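Subject: Re: [surtitles] Renumbering after cuts in Plutine

On Sunday Mirko Ferri wrote:

> We are taking over the titles for the Ginside run of Plutine. The file
> we were sent has 3,568 titles. The playing text has been cut since, and
> the marked script from Orero stops matching the file early in the first
> act. Do we delete the cut titles and renumber, or keep the old numbers
> and skip? The stage manager wants numbers in her book that won't move.
>
> Also, is there an accepted way to handle the passages where two actors
> speak at once? The old file gives each of them a separate title and
> they flash past.

Keep the old numbers. I worked on the Orero version and we went through this. The uncut file is the one you have. What we played from was a copy with the cut titles set to skip, which left 2,468 live. The numbering ran with gaps and the operator got used to it within a couple of rehearsals. When the director put back part of the letter speech, we switched those titles on again and the book stayed correct.

If you renumber, every restored line pushes all the later numbers along, and the book has to be marked again from that point. You also lose the link to the translator's draft, which is numbered the same way as the uncut file.

The mismatch in the first act has a different cause. In the marked script the prologue is counted from P1 and the main sequence starts at the first entrance. In the file the prologue is part of the main sequence and takes up the first 15 numbers. So title 16 in the file is 1 in the script. Add 15 to every script number in act one. From the start of act two the script was marked from the file and the numbers agree. I'd put this on the inside cover of the prompt copy, as the replacement operator will need it.

For skips, Bellini has a flag in the fourth column. Use that and leave the text where it is. Do not blank the text and leave the title live, which is how the second act was first prepared. A blank live title still takes a key press, and an operator following the actors will be one behind after the first cut. There were blanks of this kind left in scene 2 when I last had the file open. Intended blanks (long pauses, the dumb show) should have a single space and a note in the comment column so they can be told apart.

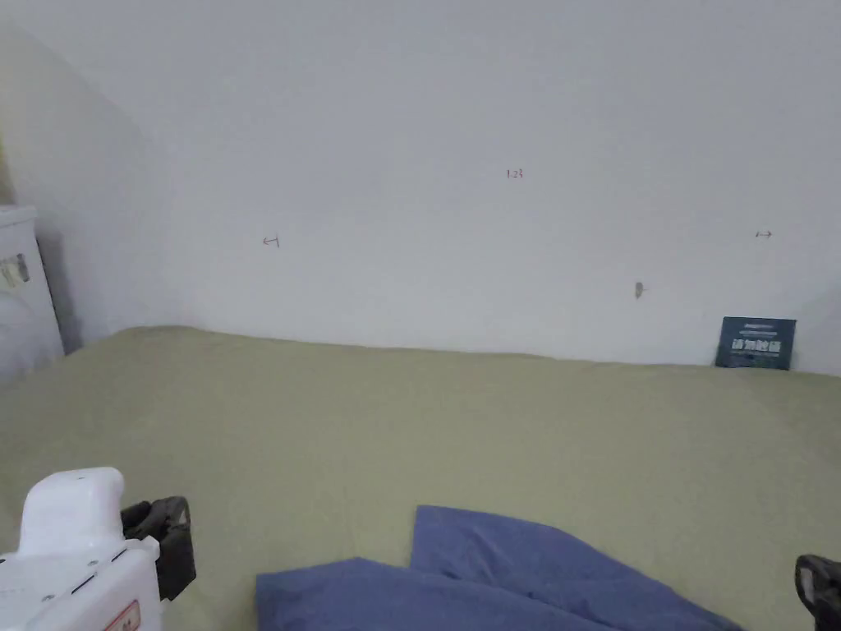
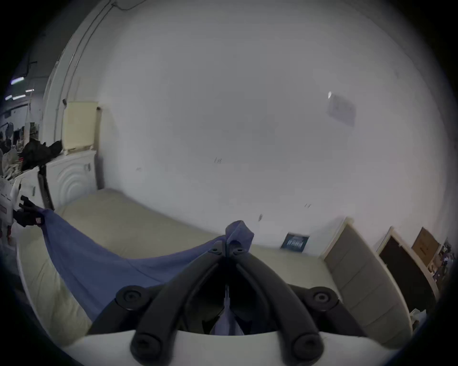
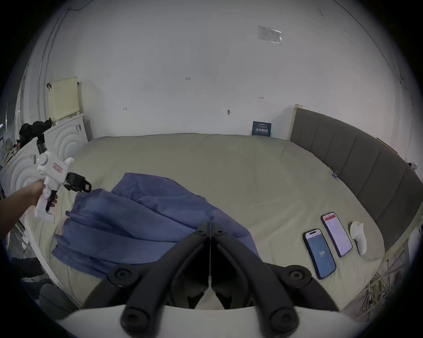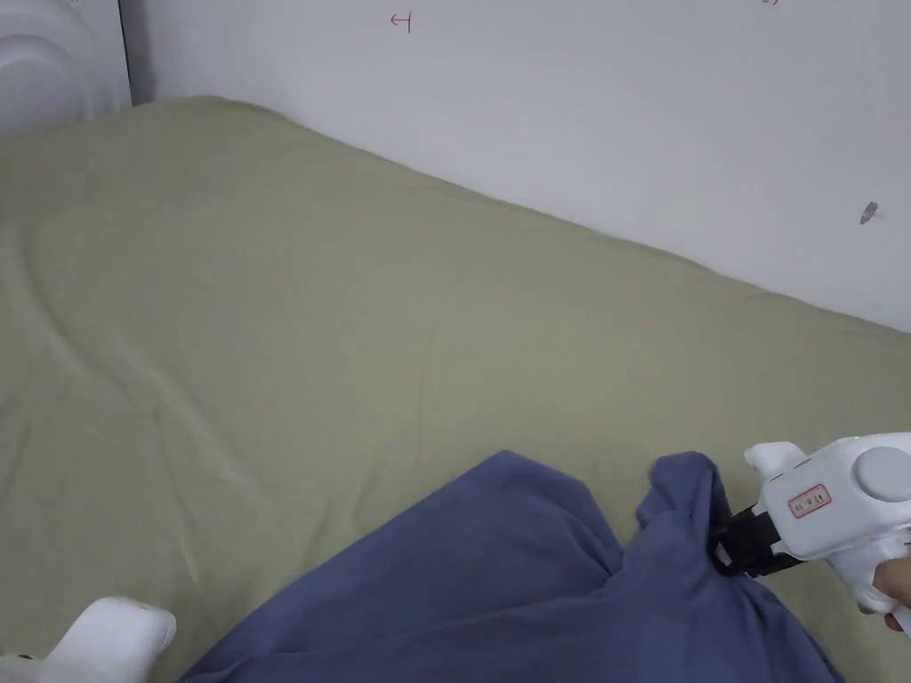
Bed in the first, third and fourth; blue cloth in the second and third.

On overlapping speech: there is no single rule that I know of. We put both speakers in one title, one line each, with a dash at the start of each line, and held it until the second speaker finished. This works where each line fits the width. Where it doesn't, cut the reply down to its sense and keep the line that the next speech answers. The quarrel in act two has a run of these and we dropped a good deal. The audience can hear that they are shouting.

Two dashes on screen should always mean two speakers. The old file also uses a dash for a broken-off sentence, sometimes in the same title, and people read it as a change of voice. Change the broken-off ones to three dots.

Other points before you start:

Cue on the breath, and mark it in the script before the word. The Orero script has the marks after the first word in act one, from an earlier operator who preferred it.

The song is titled line by line in the file. Check with your music director whether the repeat is taken. We did not take it, and those titles are flagged.

Italics are used for offstage voices only. The letter is in plain type with quotation marks at the start of each title and at the end of the last one.

Export a dated copy after every rehearsal in which cuts are given. Bellini overwrites without asking, and its undo does not survive closing the file.

I can send the version with the flags set, but it follows our cuts and yours will differ. It may be quicker to compare the two and change only what's different.

--
List archive and settings | Contact the list owner | Copyright of messages remains with their authors | Back to top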